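Re: [prarport-residents] Communal aerial and the Prilel offer

From: Effie Pringle
To: prarport-residents list
Date: 22 February 2025

Hello all,

Ebere asked a set of questions on the list and I said I would answer them once I had been through the paperwork. I have now read the Prilel contract and the old Bornier one, and I have spoken to both firms on the phone. His message is quoted first, for those who missed it, and my replies follow.

Ebere Iyamu wrote:

> I see from the notice in the lobby that the communal aerial and
> dish are coming down off the roof in May, when the roof is
> re-covered, and that they may not go back up. I have three
> questions.
>
> First, does this mean we all have to take television from Prilel
> over the new fibre line, whether we want it or not? The leaflet
> through my door reads as if we do.
>
> Second, I pay nothing for television at the moment apart from the
> licence. I plug into the socket in the wall and I get the ordinary
> channels. Will I still be able to do that?
>
> Third, my mother is in the ground floor flat and she has used the
> same set for years. She doesn't have broadband and doesn't want
> it. What happens to her?
>
> I am not against the change. I would just like to know what it
> costs before the vote and not after.
>
> Ebere

On the first question, no. The Prilel leaflet is badly written. It says "your building is moving to Prilel", and what that means is that Prilel has put fibre into the risers and every flat can now order a service from them. You don't have to. Bornier still has its copper line into the building, and anyone with a Bornier contract can carry on with it until it runs out. I asked the man at Prilel to confirm this and he did, by email, and I can forward it to anyone who wants a copy.

The second question takes longer to answer. The sockets in the wall are fed from the aerial on the roof through an amplifier in the top floor cupboard. The satellite dish feeds the same cupboard. If the aerial comes down and isn't replaced, the sockets go dead. There are two ways round it.

One is to put up a new aerial after the roof is done. Szalai, who looked after the present one, have quoted for this. They would reuse the cabling in the building, which they say tests fine, and replace the amplifier, which they say is on its last legs. The cost would come out of the building's reserve and work out at £49 per flat. After that there would be nothing to pay each month. They would not put the dish back as part of that price. Only a few flats use it, as far as I can tell, and those flats would need to speak up before the vote.

The other is Prilel's own basic package, which carries the ordinary channels over the fibre with a small box next to each set. It is £9 a month per flat, with no joining fee if we sign as a block. The box is on loan and has to go back if you leave. A second box for a bedroom set is another £3 a month.

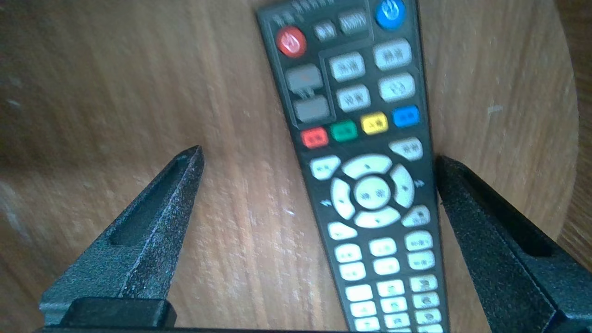
If you work it out over a year, the block deal is more than twice the price of the new aerial, and the aerial is a single payment. Against that, Prilel would include a slow broadband line in the £9, and some of you are paying a good deal more than that for broadband now. So it depends on what you already have. A flat that pays for both television and broadband might save money with Prilel. A flat that only watches the ordinary channels, as Ebere does, would be worse off.

I should add that the block deal only works if every flat is in it. Prilel won't do it for half the building. That is the part I am least happy with, and I told them so. They said they might look at it again, but I wouldn't count on it.

On the third question, Ebere's mother would be fine with a new aerial. She would carry on as she is, with a day or two without a signal while the work is done, possibly longer if the weather is bad. Under the Prilel deal she would have a box and another thing to switch on. The box does not need her to have broadband of her own, as it runs off the same fibre, but it does need a power socket near the set and it needs the set to have an HDMI input. If her set is an older one with only a SCART socket, it would need an adapter or replacing. Ebere, could you look round the back of it and let me know? It would be useful to hear from anyone else with an older set too.

A few people have asked me about streaming instead. You can of course watch nearly everything through an app if your broadband is good enough, and you can do that now without a vote on anything. I have done it myself since the winter and dropped my Bornier television package. The picture is as good. Live programmes run a little behind the aerial, so if there is football on you will hear the cheer through the wall before you see the goal. Recording works differently as well. You mostly rely on the catch-up service keeping the programme, and some of them go after a month.

If you are thinking of leaving Bornier, check your end date before you ring. Their contracts roll over, and there is a leaving charge of up to £200 if you go in the middle of one. The date is on the second page of the bill, in small print near the bottom. They will also offer you a lower price to stay once you say you are going. I was offered one, and it was a fair offer, but it tied me in again and I didn't want that. Ask them to take off the television part and leave the broadband if that is all you need. They can do this over the phone, though the first person I spoke to said they couldn't.

The television licence is a separate matter and none of this changes it. If you need one now, you will need one afterwards, whether the programmes come by aerial, fibre or app.

Two practical points about the work itself. The scaffolding will go up on the car park side, so please expect some spaces to be taken. And Szalai will need to get into the top floor cupboard, which at present has a pushchair and several boxes in it. If they are yours, please move them before the end of next month.

The vote will be by paper slip, one per flat, and the choices will be the new aerial, the Prilel block deal, or neither. I will put both quotes in full in the folder by the letterboxes, with the customer names blacked out on the Bornier bill I used for comparison. If you would rather have them by email, reply to me directly and leave the list off, as the files are large and some inboxes have bounced them before.

My own preference is for the aerial, but I don't feel strongly about it and I would like to hear from the flats that pay for the bigger packages, as they have the most to gain from the other option. If you use the dish, please say so on the list, and say which channels you use it for, so that I can ask Szalai for a price to put it back.

Regards,
Effie Pringle

--
You are receiving this because you are subscribed to prarport-residents.
To stop receiving messages, send a blank email with the word unsubscribe in the subject line.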